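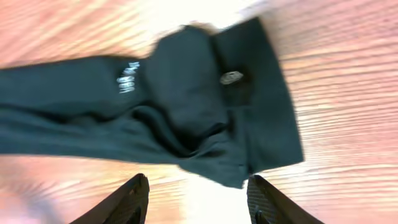 *Dark green cloth on the folding surface, still bunched in the middle, with the metal button showing.*

## 3. Folding for the Zarau drawers

You've got the drawers built and the runners in (section 2), so now comes the part I like. This section covers pants, leggings, sweats and anything else long and floppy. Shirts are in section 4 and they're quicker, so if you have a mixed pile I'd do the long stuff first while you still have some patience left.

I fold everything for the Washam insert, the one with the narrow slots. If you bought the Simon insert, your slots are wider and you can skip step 9. Everything else is the same.

### 3.1 Before you start

You'll need:

- a table, or a bare stretch of floor if you don't mind kneeling
- the clothes, completely dry
- the insert, out of the drawer and standing next to you
- something to use as a measuring stick the first time (I use the cardboard spacer the insert came packed with)

Clear enough room to lay one garment out full length. I used to fold on the bed and gave up on it, because a mattress sinks wherever you press and the fold goes crooked. A hard wooden tabletop is great! Wipe it down first, though. Dark knits pick up every crumb, and you will find those crumbs again in the bottom of the drawer.

> **Note:** My first full load took me 20 minutes for one drawer. That included stopping to refold most of the first row. Don't take it as a target.

> **Caution:** Check the pockets. I once shut a pen into the bottom row and it leaked onto the insert. The felt lining does not come clean, and a replacement is order number 241 on the Zarau parts sheet.

### 3.2 Getting it flat

1. Drop the garment on the table and find the waistband. On dark clothes this is harder than it sounds, especially in the evening with a lamp behind you. Look for the button or snap - the metal catches the light when the cloth doesn't.

2. Open the waistband out so it lies square on the table. Leave the rest in a heap for now.

3. Find the lump. There nearly always is one, somewhere past the waistband, where the cloth has doubled over on itself. Slide a flat hand under it and lift, then let it fall open. Pushing down on it from the top only makes a flatter lump.

4. If the garment has a printed logo, decide now whether you want it inside or outside. I put prints on the inside, where they don't rub against the next thing in the slot. Zarau's leaflet shows them on the outside so you can tell your clothes apart. Either way works, just pick one and stick with it for the whole drawer.

5. Take one end in each hand and draw the cloth out sideways until it lies in a straight band across the table. Pull gently and keep both ends low, close to the wood. If you lift them, the middle sags and you get the wrinkles back the moment you set it down.

> **Caution:** Knits stretch. You want the slack gone and nothing more. If the side seams start to ripple, you've pulled too far, so let go, give it a shake and start over from step 2.

6. Keep whatever you aren't folding off to the side, well out of the way of your hands. In the next picture the black cloth is stretched across the middle of the table and the light blue one is crumpled up over toward the left. A crumpled spare is fine where it is (please don't pre-fold it "to save time", I've tried, you end up doing it twice).
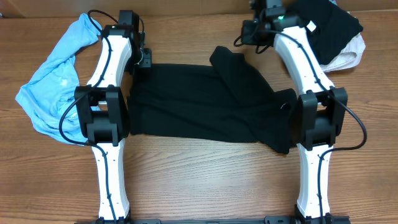

7. Let go of both ends and smooth once from the middle outward, left and then right. Once is plenty. I have a bad habit of going over and over the same spot, and all it does is walk the garment across the table.

8. Fold in half lengthwise so the long edges meet. On pants, that puts one leg on top of the other. The seat will stick out in a little triangle at the crotch seam - tuck that in so you have a straight edge the whole way along.

9. Washam insert only: lay your cardboard spacer at the waistband end and check the width. If the band is wider than the spacer, turn the tucked edge in a bit more until it fits.

10. Bring the hems up to just short of the waistband. Leave a finger's width of waistband showing.

11. Fold in thirds from the folded end, and tuck the last third in under the waistband if there's enough give. You should have a firm little packet that stands on its edge. Let go of it and see. If it flops open, the thirds were uneven, and the middle one is usually the culprit.

### 3.3 Filling the insert

12. Stand the packets in the slots with the rounded fold facing up. Start at the back.

13. Put the heavy ones toward the back and the light ones in front. By heavy I mean sweats and lined pants, anything up around 300 grams or more on the kitchen scale.

14. Slide the insert into the drawer and close it slowly. If it catches, look along the top for a packet standing too tall and turn that one on its side.

> **Note:** The deep Zarau drawer with the Washam insert gives you 37 slots. I leave the front row empty until the end of laundry day, so there's somewhere to put the stragglers.

### 3.4 When it goes wrong

**The packet is fat on one side.** There's a lump still in there. Open it up and go back to step 3.

**The button leaves a mark on the cloth.** Fasten it before you fold and turn that side inward, with a sock laid over it if the fabric is really soft.

**Slippery fabric won't hold a fold.** Roll it from the hem end. The Goltunska liner helps as well, if you have one, as its brushed side grips a bit. I bought mine in January and only use it in the top drawer.

**Everything slumps forward when you take one out.** The row is too empty. Move the packets up against the back or fill the gap with a rolled towel.

Leave the drawer overnight before you load the one above it, then check that the runners still move freely with the weight in. If they drag, the adjustment screws are covered in section 2.6.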